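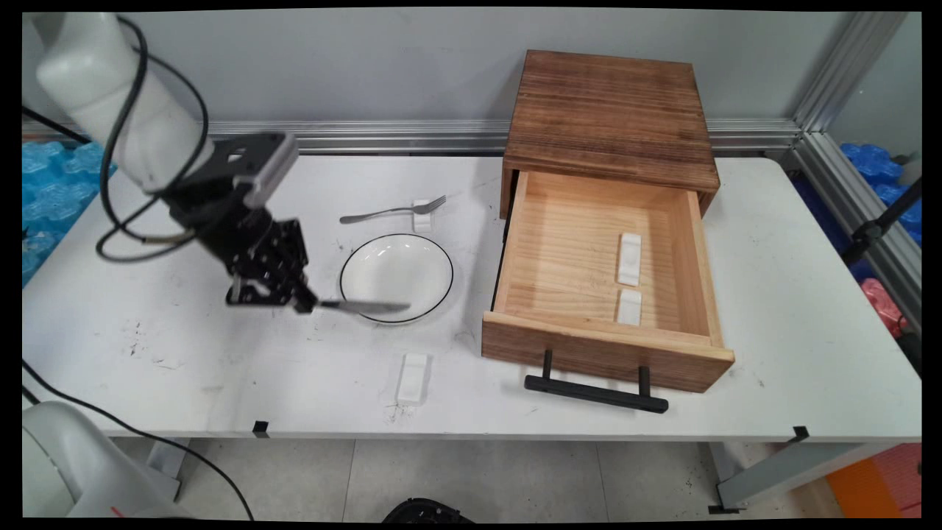 Table Setting and Drawer Cabinet Check - Prastthorpe kitchen
Checked by: Neelam Thakur
Date: Wednesday, January 13, 2021

Plates
Rim free of chips - OK
Run a fingertip all the way round, not just a glance! The white plates with the thin black line are holding up so well, and the line makes a chip easy to spot. Any plate that fails goes straight in the bin, please.
Surface glossy, no gray knife marks - OK

Knives and forks
Fork tines straight - OK
Knife blades free of rust spots - OK
Handles smooth, no burrs - one knife to redo
I felt a tiny rough patch near the end of one handle. Mohcine Farouk has the fine polishing cloth and will have it done by lunch.

Rests
Clean on top and underneath - OK
I love these little white rests. They keep the tines off the table, and they wipe clean in seconds. Check the groove on the blocks with a cotton swab, crumbs do hide in there.

Drawer cabinet
Top slab free of splinters - OK
The dark, weathered grain looks wonderful but it can fool your eye, so check it by hand, going with the grain.
Drawer slides out and back without sticking - OK
Handle and both posts tight - tightened
Quarter turn on the left post, solid now. Please add this one to the weekly round.
Drawer pushed fully shut before anyone carries plates past - remind everyone
An open drawer is right at hip height for the shorter folks here. My own hip can confirm.
Inside of drawer clean and dry - OK

Tabletop
Wiped down, no sticky spots - OK
Scuffs and smudges - comment
The faint dark ones are only a matter of looks. Try baking soda paste on a small patch first and tell me how it goes!
Table steady when leaned on - OK

Result: pass, with 2 follow-ups (knife handle, scuffs). Really pleased with this one - great work, all.

Recent checklists
Tala pantry shelves
Costache dish racks and sink
Grelledik serving carts
Step stools and ladders, June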